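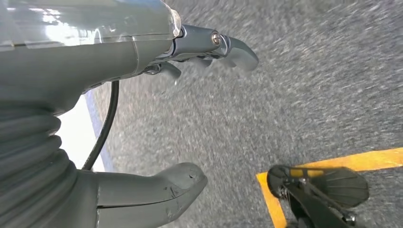 Tevusex License Plate Bracket, black

I put one of these on my own hatchback in June, so I can tell you a bit more than the box does! It's a long, thin black plastic bracket, matte all over, with a big rectangular opening near the middle and slots and smaller holes out toward the ends. The outer rim is raised just a little, like a very shallow tray. 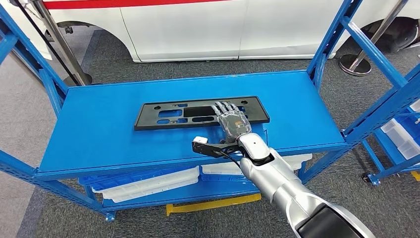
Fitting mine took around 3 minutes, and most of that was me hunting for the screwdriver. Check your bumper holes before you order — the slots give you some wiggle room side to side, but they won't fix a bumper that was drilled crooked (ask me about my old Jovo someday). Screws are not included. I sell a bag of stainless ones separately, and Limsakul's caps fit over them nicely if you like a cleaner look.

Item no. 1532. Orders over $60 ship free from the Skindonley shop, and you're welcome to mix in other parts to get there. Got an odd bumper? Send me a photo and the model year and I'll take a look before you buy.

Kulap Nilsuwan
Page updated 2023-08-29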